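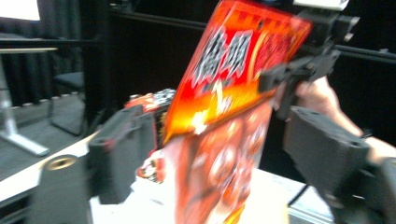
Packaging and Shelf Handling, Unit 3: Boxes, Bags and Everything Squishy
Handout, 2 September 2025

Okay, welcome back! Last time we did cans and jars, and you all got a little too comfortable. Snacks are where it gets fun (and where the Dolo store loses most of its shelf space, if you remember the floor plan from July).

Start with boxes. A box has a face, and the face wants to look at the shopper. When you restock, pick it up by an upper corner or by the sides and keep your palm off the front panel. Same-size boxes go one behind the other, front edges lined up with the shelf lip. Please don't lay them flat just to squeeze in one more, I will notice.

For reading on this, see the Paquette binder, page 262. Skip the part on pallets, we do that in Unit 4.

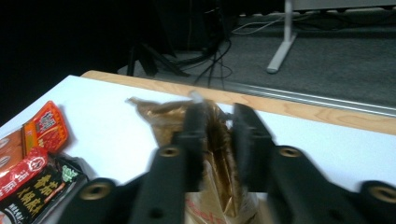
Bags are a whole different animal, and I love them. They slump, they slide, they hide their own labels. A thin brown see-through one can bunch up so much on a white tabletop that all you get is a bit of red lettering near the bottom, something like "Foods", and good luck telling the flavor from that! So before a bag goes on the shelf, smooth the front with the side of your hand, let the filling settle, and check that the name shows. Pinch at the top fold, never the middle, or you'll have crumbs.

For the lab you'll work in groups of 2 with the Gravutum shelf kit. Set up one shelf of boxes and one of bags, swap with the group next to you, and write down what you'd change. 200 words is plenty. Put your group's name on it this time, and leave the Rurkico labels on the roll when you're done.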